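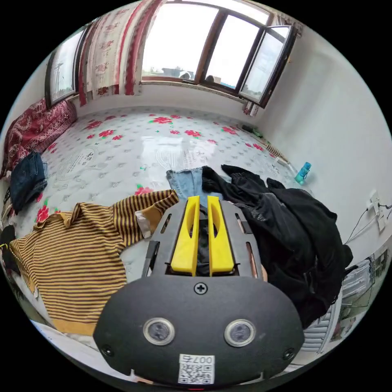

November
By Yvette Perron

The Garg fingers were softer than the Plelberg ones, and by the second afternoon Dušan Šimko had decided he hated them.

"They bend," he said. "I close on the sleeve and they bend away from it."

"They're supposed to bend."

"Not that much."

Ilse wrote it down. She was sitting on the floor with her back to the radiator and the log sheet on her knees. The log had a column for the fingers, a column for the garment, a column for the result, and a wide one for remarks, where Dušan's opinions went. They were at 159 grasps. Turnow wanted 500 on each pair before the office would choose.

He squeezed the trigger again, lifted the striped shirt by its sleeve and carried it toward the pillow end. Halfway there it slid out and dropped.

"Slip," he said.

"How far?"

"Put halfway."

She put halfway. The Plelberg fingers were in a sandwich bag in her coat pocket. They were hard and had left small dents in everything they touched, but they had not dropped a shirt since the morning of the first day. On denim the two pairs came out even. On the black coat the Plelbergs had lost badly, 31 slips, and Dušan never mentioned the coat.

"Do the coat," she said.

He did the coat. He came in low at a fold, closed, and raised the whole heavy thing until his wrist shook. It stayed where it was. He held it longer than he needed to and then let it down.

"Hold," he said.

"Remarks?"

He thought about it. His mother had called twice since lunch to ask if the room would be free by evening, and both times he had told her yes.

"They bend," he said. "Write that they bend."

She wrote it. Outside a truck was backing up, and he waited for the noise to stop before he reached for the jeans.

"If Fokonholm asks which pair," she said, "what are you going to tell them?"

"Which garment, I'll say."

"They won't like that. They want to order 800 of one kind."

"Then they can come and lift the coat." He closed on the waistband and pulled. "Hold. What number is that?"

"161," Ilse said, and moved her pencil down a line.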